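Celebrity Cleaning Hacks: Which Ones Survive My Kitchen?

By Azra Georgiou
24 September 2020

Print this page | E-mail to a friend

Every time a famous person cleans something on camera, my inbox fills up. A singer wipes down her stove with half a lemon, an actor's wife posts her pantry, and by lunchtime I've got a pile of messages asking whether it works. Mostly it doesn't, or it works about as well as dish soap and a rag, which you already own. But I try them anyway, because that's the job, and because now and then one of them turns out fine.

I've been at this column since 2011 and I have a few rules. If the person demonstrating the trick is wearing white pants, I'm suspicious. If there's a discount code underneath, more so.

The lemon on the stovetop

The claim is that half a lemon dipped in salt will take burnt sugar off a gas stove. I let some jam boil over (on purpose, this time) and went at it for 40 minutes. The lemon took off the shine of grease around the burner and left the black ring where it was. Then I laid a rag soaked in hot water and dish soap over the ring, had my coffee, and scraped it off with an old plastic card. If you like the smell of lemon, squeeze one into your tea. Don't try it on marble or any natural stone counter. The acid will leave a dull patch that you can't scrub out.

Decanting everything

You know the pantries I mean. Flour, oats and eleven kinds of pasta in matching jars, a label on each in somebody's nice handwriting. A reality star whose name I'll spare showed hers off in July and said it had "changed how the family eats." I doubt that. What it changes is that you no longer know when the rice expires or how long to cook the lentils.

If you want jars, cut the cooking directions and the date off the package and tape them to the back. Wash and fully dry the jar before you refill it, every time. Don't pour new flour on top of old. And leave the cereal in its box. Kids can't tell bran flakes from the good stuff through frosted plastic, and you will hear about it.

The $70 wooden brush set

I bought the Biltcombe brushes with my own money and I'd like it back. There's a brush for pots, a brush for vegetables, and a small one for bottles that didn't get to the bottom of any bottle in my house. The heads were starting to shed after 3 weeks. You can clean potatoes with a nylon brush from the grocery store. Stand any brush bristles down, or hang it up, so that water doesn't run back into the handle.
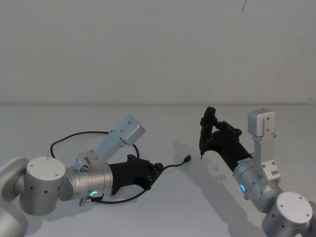
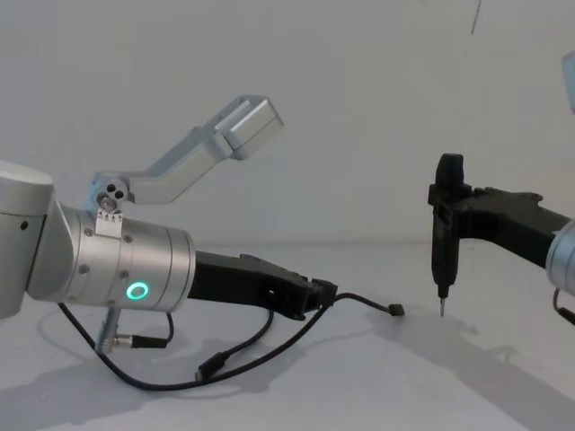
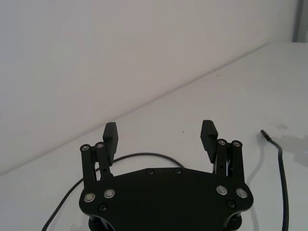

Vinegar, again

I can't get through a column without vinegar. Somebody on a morning show sprayed it on absolutely everything, including a phone screen, while the host nodded. Plain white vinegar is good for exactly the sort of thing your grandmother used it for: the crust inside a kettle, the chalky stuff on a faucet, a cloudy glass. It's a poor choice for a greasy hood. It's a bad choice for stone, for cast iron, and for the rubber seals on a washer if you do it every week.

Never mix it with bleach. I know you know. Somebody writes to me every month who didn't. The fumes are dangerous, and that goes for bathroom cleaners with bleach in them as well, so read the back of the bottle.

The other half of this trick is to add baking soda so it foams up. It looks wonderful on television. But the two pretty much cancel each other out, and what you're left wiping around is slightly salty water. Use the soda by itself, as a paste, for tea stains in a mug. Use the vinegar by itself, for scale.

Freezing your jeans

This one has been making the rounds for years, always credited to somebody thin. I put a pair in the freezer in a bag overnight. They came out cold. By the time I'd worn them to the mailbox they smelled the way they had smelled before. Turn them inside out, wash them in cold water, hang them up. That's all jeans want from you.

Bread over broken glass

I was ready to make fun of this and I can't. Press a slice of soft sandwich bread over the floor after you've swept up the big pieces and it does pick up little slivers. A damp paper towel does it too, and I'd still go over the whole floor with a second one afterward. Wear shoes. Throw the bread straight in the outside trash, especially if you have a dog.

From the mailbag

Lejla Jurić wrote to ask about the Prader scrubbing paste, which she'd seen on the sink of a soap actress. It's a decent paste. On my stainless sink it did the same work as a baking soda paste, with more perfume. Go with the grain of the steel and rinse well, whichever you use. As for the Ristić "self-cleaning" dish cloth that three of you sent me links to, mine had to be washed on Tuesday like any other cloth. Boil it or run it through a hot cycle, and let it dry flat between uses instead of balled up behind the faucet.

I still haven't tried the onion on the grill grate. The Cullilton people keep promising me a loaner grill and I keep not getting it, so I may have to do it on my own, which is older and a lot dirtier. If you've done it, write and tell me what kind of onion.

Get the household column by e-mail every week. Enter your address to sign up. You can unsubscribe at any time.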